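November 25, 2019

Last week I finished the second version of our house rules for the robot, and I want to write down what changed before I forget the reasons. The first version came from February. It had 22 rules, and after some months I noticed that people followed perhaps half of them. The new one has 11, on one sheet of paper.

We work with a two-armed robot in furnished rooms at Broklow. In a factory cell the rules are easier, I think. There is a fence and a line on the floor, and if you cross the line the machine stops. A bedroom has no line. It has a bed, a carpet and a corner where a person can be closed in between the furniture and the arms. My colleague Caoimhe Mulligan read the standards with me in the evenings, and we kept asking the same question: what does this paragraph mean when the robot stands next to a pillow?

Our most discussed rule is the one for narrow places. When the robot works between a bed and a wall, no person goes in front of it. If somebody must fix something there, the arms go down first, the stop button is pressed, and only then the person enters. In the old version we wrote "take care in narrow places", and this I regret. Each of us understood it in a different way. 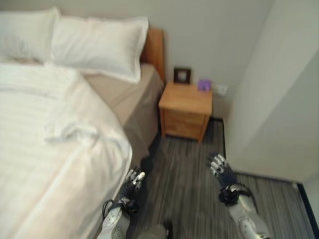 The second rule I like is about speed. We have two speeds, slow and normal, and every new room begins with slow. It stays slow until the same task was done 100 times without a stop. Caoimhe wanted a smaller number, I wanted a bigger one, and I admit that 100 is not science. But it is easy to remember, and it is written in the log who gave permission to change.

Then there are the cables. We check the straps and cables at both wrists before each session, with the power off, and we pull softly on each one. I took this habit from my time at Doherty, where an older technician did it every morning without speaking to anybody.

We removed all rules which only repeat the manual. We also removed the rule about shoes, after a long discussion, and I still am not sure it was right.

One thing is open. Wimetti will send us visitors next month, and the sheet says nothing about people who don't work here. Caoimhe proposes that visitors stay in the doorway. I would prefer a second operator who watches only the visitors, but for this we need to change the schedule. If you have such a rule in your lab, please write me how it is worded.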